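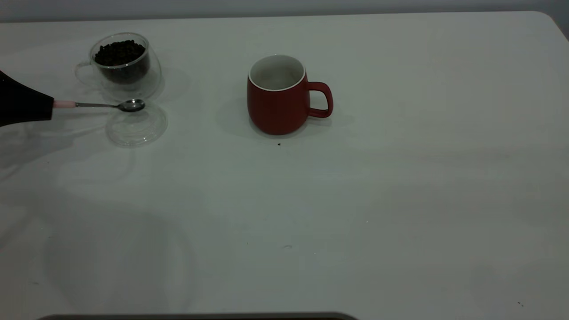 How long should I let fresh-roasted beans sit before I brew them?
Posted by Tilo

I just started roasting at home (so much fun!) and I've been brewing the same evening. The cup tastes sharp and a little hollow. Roasting 300 grams at a time, medium, for pour-over.

Traian Sârbu
Give them four or five days in a bag with a one-way valve, then brew one cup a day and take notes. Fresh beans are full of carbon dioxide, and it pushes the water away from the grounds, so you get that sharp, thin cup. I live up in Wimbridge and drink mostly light roasts, and those I leave for ten days — the first time I waited that long I couldn't believe it was the same coffee! If you really can't wait, grind a bit finer and let the bloom go for a full minute. Keep the bag out of the sun and don't put it in the fridge. What beans are you roasting, by the way? I'd love to hear how the next batch goes.

Coman
day 3 is fine for me. dark roast though

Plusis
Agree with Traian on the wait, but for espresso I'd go longer, closer to two weeks. Mine gushes before that no matter what I do with the grinder. Also write the roast date on the bag with a marker. I have roughly 2,000 grams in the cupboard right now and two of the bags are a mystery.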